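Robots in the Dilholm kitchen: your questions, my answers
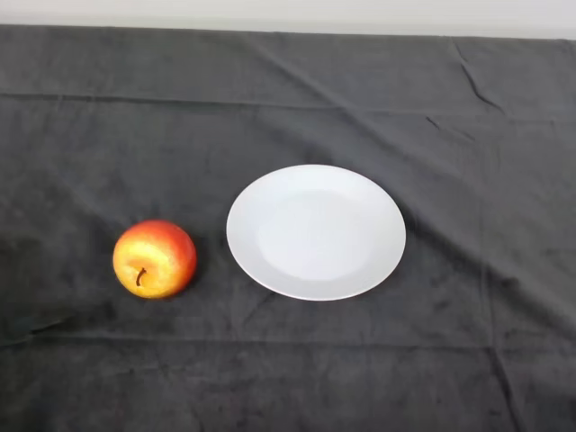 Apple and plate on the dark cloth, Dilholm.

I'm Renzo Piras. I've run the tray line at Dilholm for 14 years, and since April I've also been the person everyone stops in the hallway to ask about the robots. So I wrote the answers down. Grab me if yours is missing!

What are the robots going to do?
Plating the cold items, to start with. Fruit, rolls, wrapped cheese, the stuff that goes on every tray. We send up almost 700 trays a day and a big share of that is somebody picking up an apple and putting it on a plate (I did it for years, my wrists remember). Hot food stays with the cooks.

Why are we practicing with one apple?
You have to start somewhere! Apples roll, they're shiny, and no two are the same shape. Gwion Gittins from Dinu, who set the system up, wants the single piece of fruit going well before we add grapes. I'm not looking forward to grapes.

Can we use a different cloth? The creases drive me nuts.
Me too. Gwion says leave them in, a real counter is never perfectly neat either. Please don't iron it – somebody did, very kindly, and we had to start a whole set over.

Am I losing my job?
No one on the current roster is being let go, and I have that in writing from Annunziata Messina in the main office. What does change is that when someone retires from the cold end, that spot may not be filled the same way. I'd rather you heard that from me now than worked it out next year.

What happens to my hours?
They stay the same through the trial. The early start at the cold end moves from 5:30 to 6, and I've had zero complaints about that one.

Who trains the robots?
We do. There are 2 training spots per shift and you get the lead rate while you're in one. You guide the arm through the pick, over and over, and then you check what it does by itself. It's slow and kind of fun, and a bit dull by the second hour, so we swap at the break.

Do I have to sign up?
Nope. Amedeo Fiore said no thanks and he's still on soups, happy as ever.

What if it drops something?
Same rule as for us – floor food goes in the bin, and you write it on the sheet by the sink. Press the stop button before you reach in, every time.

Where do I put my name down?
The clipboard outside my office, or just tell me at lunch.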